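3.2 Legibility of shared writing surfaces

The survey covered 83 workplaces in the Rutetcombe district, most of them offices, clinics and small workshops. Staff were asked how often they left handwritten notes for colleagues on a later shift, and on what surface. Paper remained the usual choice at Futau, where notes were kept in a binder by the door. The Foltitz sites favoured reusable boards, either fixed to a wall or laid flat on a table (Figure 2).

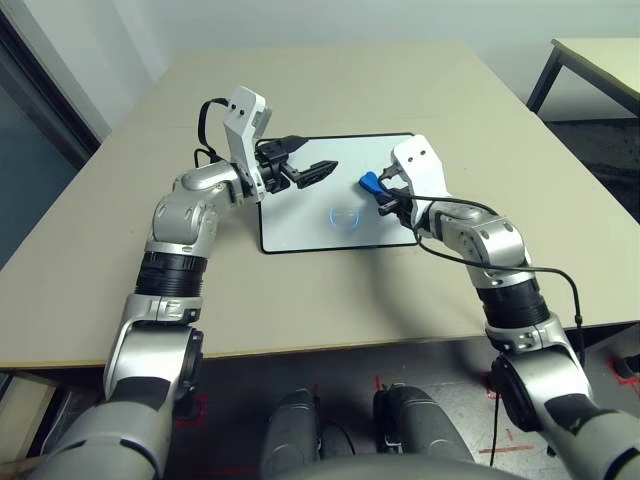
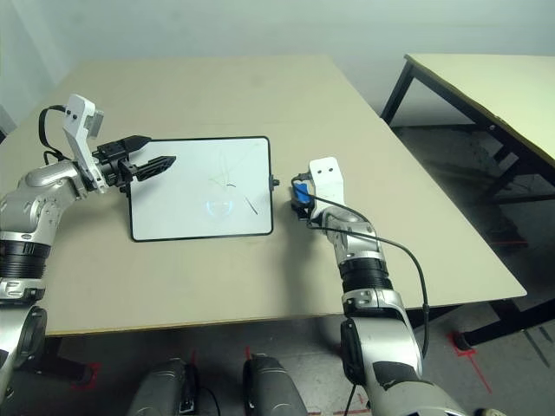
Figure 2. White board lying flat on a table.

Respondents at 25 sites reported that a note had been misread in the previous month. Faint colours were the most common complaint, followed by glare from overhead lighting and marks left over from earlier messages. Pale green and yellow pens drew the most criticism, particularly from staff who read the notes before 7 a.m. Lighting was measured at desk height, and the median value was 550 lux.

The Ağca reading scale was then applied to a sample of notes from each site. Two raters scored every note separately, and differences were settled by discussion. Notes in dark ink scored higher at all but 2 sites, whether the surface was paper or board. Letter height had a smaller effect than expected. The relationship between ink colour and reading distance is considered in Section 4.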